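2018-01-07

Finish trials, sheet 2. Hardwax oil against plain mineral oil

Shares 14 | Comments 2

Starting a fresh page for this because the last one turned into an argument in the margins. The claim we are testing is Prellmont's: that two coats of their hardwax will outlast a year of monthly mineral oil on a work surface. The leaflet also says "1,000 wipe cycles." It does not say what a wipe is, how wet the cloth was, or who was pushing on it. I have asked. The reply was a second copy of the leaflet.

Setup as agreed: offcuts from the same glue-up, all sanded to the same grit, all left overnight. One set gets Prellmont, one set gets the cheap mineral oil, one set gets the Skudier board wax that everyone here swears by, and one set gets nothing. I insisted on the bare set. Without it we are only comparing opinions by price.

Pale wood with visible grain is a fair test for this, I think. Dark wood hides too much, and every finish looks good on it for a week.
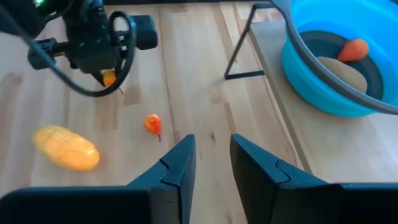
Why bother with a bare set at all, when no one would leave a surface unfinished?
Bare wood tells us how much of the change comes from light, air and handling, and only what is left over can be put down to the finish.

Wiping is by hand, damp cotton, one pass out and one pass back counted as a single wipe. Got to 361 before stopping. My wrist was the reason, so the number means nothing special. At that point:

- Prellmont: water still beads, though flatter than at the start. Slight drag under the cloth. Smells like a shoe shop.
- Mineral oil: no beading to speak of. Grain a little raised.
- Skudier: beads well in one half of the piece and not at all in the other. I suspect my application, and I suspect theirs too, because the tin says "apply sparingly" and leaves it there.
- Bare: fuzzy, as expected. Less gray than I would have bet.

So far the hardwax is ahead, and I don't trust it yet. A film that beads water is a film that can be cut through, and once that happens the water gets in at the cut and sits there. Oil has nothing to cut through in the first place. The people at Torkthorpe told us their benches were done in hardwax and "still perfect," but when I went over there the benches had mats on them. I would be perfect too.

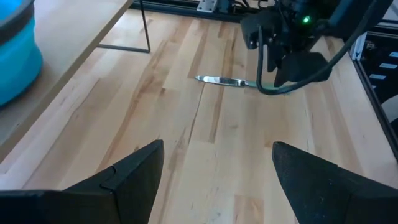 Reading time: 3 min

Next part is the knife test, which the leaflet skips entirely. Plan is light scoring across the grain, same blade and same hand for every piece, then a spoonful of strong tea left on for an hour. If Prellmont stains along the scores and the oiled piece stains all over, we have a real question about which is easier to live with. A stained line needs sanding back. An even stain you can ignore, or call character if you are selling it.

Things I am not happy with:

The overnight wait was too short for the hardwax. The leaflet says dry in a night, full hardness "later." I have started one more offcut and will leave it alone until the end of January.

The Prieto sanding pads clog. Changed them halfway through, which means the pieces done late were likely sanded sharper than the ones done early. Should have shuffled the order. Did not. Redo at least one from each set with new pads before anybody quotes the table.

Beading is a lousy measure. It is pretty, so we all look at it. Weighing each piece before and after a soak would say more, if someone can find the small scale and its charger.

Note for whoever picks up the wiping: use the blue cotton, not the paper towels. Write down where you stop, even if it's an ugly number. Label on the underside, pencil only. Marker bleeds under the oil and I have lost a piece to it already.

Leftover Prellmont is on the lower shelf with the lid taped. Oily rags go flat over the rail outside, one layer, not in the bin.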